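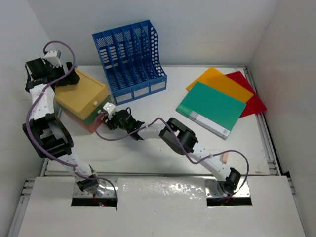

Boxes, five-slot organizer and folders on the white table, August.

Sorting day for the Kendus paperwork. Left out at 2:15 so we agree on the layout before anything gets filed.

Box stack is at the back left. Order from the top is tan yellow, green, red-orange. They don't line up exactly. I tried squaring them against a ruler yesterday and they slid off again as soon as I opened one, so I am leaving them. The yellow one has the knob on its front face and stays on top, as it gets opened most.

Organizer is the blue plastic one with the slotted dividers, tall edge to the rear wall, label strips facing front. Five compartments. Proposed use, left to right:

Kendus incoming
Kendus signed off
Funerden quotes
Goel delivery notes
Spare

Jitendra wants the spare one for Tremolthorpe. Fine with me, but then we have no overflow, and the Goel notes already run to more than 235 sheets. One compartment won't take that. I'd put the older Goel notes in the red-orange box and keep only the current month in the organizer.

Folders are on the right, fanned with green on top, then yellow-orange, then red at the back. Green is to be sorted first. It has a label strip along the lower edge and I want the other two labeled the same way. Same color code as the boxes - green papers end up in the green box, and so on. Sarla Kushwaha pointed out that yellow-orange and tan yellow are not the same color. True. We are treating them as a pair.

Paper limits, from filling the folders with blank sheets last week: 40 sheets and the folder still lies flat. Past that the top one starts to slide. The boxes I filled to 800 between the three of them with the lids still closing.

To do:
- print label strips, same font as last time
- ask Jitendra Pathak if the Tremolthorpe papers can wait until September
- check whether the Funerden quotes need to be kept on paper at all
- second organizer? Same depth as this one or it will stick out past the boxes

Sarla is doing the red folder. I have green and yellow-orange.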